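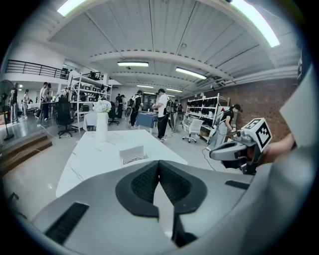 Fig. 1. Eyeglasses in a clear case on a marble-patterned table, with open shelving in the room behind.

Unit 2: Surfaces and storage in a shared workshop

These notes go with the second session of Room Layout and Everyday Order. Read them before you start the Florkilport exercise.

2.1 Tables

Start with what a table is for. In a shared room it usually has one of two jobs. A work table holds whatever is in use and gets cleared at the end of the session. A rest table holds small personal things and maybe something decorative, like the white vase of flowers in Fig. 1. Trouble starts when one table drifts into the other job. Tools end up beside somebody's glasses, and the glasses get scratched or knocked off.

Kumar calls the small things people put down for a minute "pocket items": glasses, keys, phones, badges. Give them a fixed spot. A case helps with glasses, and a clear one lets the owner see what is in it without opening it. On a pale, veined top like this one, a clear case is easy to miss from a few steps away. A colored tray under it would fix that.

2.2 Cloths

Two of the tables farther back are covered, one in blue and one in white. A cloth protects the top and marks a table off from its neighbors. It also hides whatever is stored underneath, so check under the cloth when you do an inventory. Keep the hem off the floor where people walk or chairs roll.

2.3 Open shelving

Claeys (2000) prefers open racks to closed cabinets for shared equipment. You can see a gap as soon as something is missing. The cost is dust, and a rack that looks messy sooner.
- Boxes: label the side that faces the room.
- Like items: keep them in rows, one kind to a row.
- Heavy items: low tiers.
- Chairs: park them clear of the rack.

2.4 Floors and steps

Cables that cross a walking route should be taped down or run along the wall. Keep the bottom of any steps clear as well.

Exercise

Draw the floor plan of a shared room you use. Mark each table W (work) or R (rest), and mark 3 places where pocket items collect. Bring the plan to the next session. The Rostitel planning sheet may be used but is not required.

Room Layout and Everyday Order | Course handout, Unit 2 | 19 March 2018 | Back to top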